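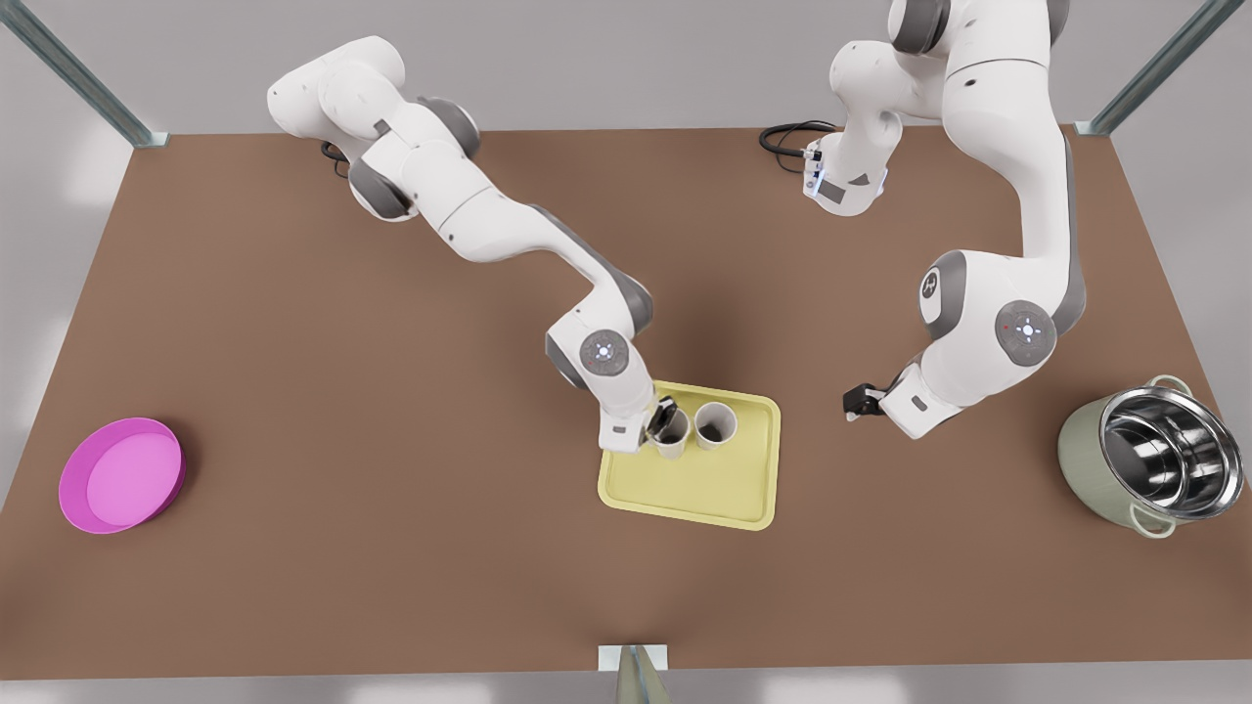 Cup and tray, rendered view

CLELOW CRAFT AND MAKERS' GROUP
Minutes of the June meeting, held in the upstairs workroom, 7.30 pm

Chair: Daranee Sangkhawat
Minutes: Zuweira Boateng

1. Apologies and previous minutes
Apologies were received from two members. The minutes of the previous meeting were agreed with one correction: under item 4, "linen thread" should read "linen tape".

2. Shelving for the paper and card store
The chair reported that the Dijkstra wall rails had been delivered and checked against the order. The brackets supplied are the deep version and will take a shelf of 284 mm. The boards already cut are narrower than this and can be used, but the front lip of each bracket will show. It was agreed to use the existing boards on the top two rows, where the lip is above eye level, and to cut new boards for the rest.

Fixing method was discussed. The party wall is solid brick and will take plugs and 60 mm screws. The window wall is plasterboard on battens, and rails there must be fixed to the battens only. D. Sangkhawat to mark batten positions in pencil before any drilling.

3. Paint and finish
Sample boards were passed round in the two finishes proposed at the last meeting. The Plevus eggshell marked less when rubbed with a dry cloth. The chalk finish was preferred for colour but would need waxing, and wax is unsuitable for shelves that hold unwrapped paper. Eggshell was agreed for all shelves. The pegboard is to stay unpainted for now.
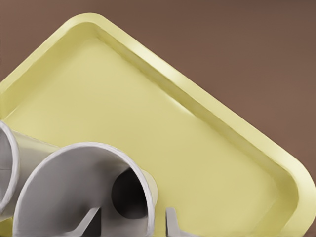

Tray and gripper, rendered view

4. Labels
Three methods were considered: stamped card in metal holders, printed vinyl, and embroidered tags. Vinyl was ruled out for the fabric drawers, as earlier labels had lifted at the corners. Stamped card was agreed for drawers and shelves. Embroidered tags may be used on soft storage if the maker wishes. Wording is to follow the stock list exactly – "ribbon, narrow" and not "thin ribbon" – so that items can be found from the list.

Z. Boateng to circulate the stock list in its present form. Members should send changes before the card is cut.

5. Bookbinding press
The platen on the small press is out of true and leaves a heavier impression on the left side. Packing with card has been tried and gives uneven results on thick text blocks. A replacement screw and collar are listed by Ukeo, but the thread size is not given. It was agreed to measure the old screw first and to place no order until the size is confirmed. Members binding thick books should use the large press in the meantime.

6. Shared supplies
Stock of grey board is low. A pack of 100 sheets in the medium weight was approved. Waxed thread is sufficient. The rotary cutter blades are to be kept in the lidded tin, with used blades put in the separate jar and not in the bin.

7. Any other business
a) The extension lead by the sewing tables has a cracked plug and has been taken out of use.
b) A request for an evening on covered buttons was noted. To be taken with the autumn programme.
c) The steam iron is to be emptied after each session.

Actions
D. Sangkhawat – mark battens, measure press screw, cut new shelf boards
Z. Boateng – circulate stock list, order grey board, replace extension lead

The meeting closed at 9.10 pm.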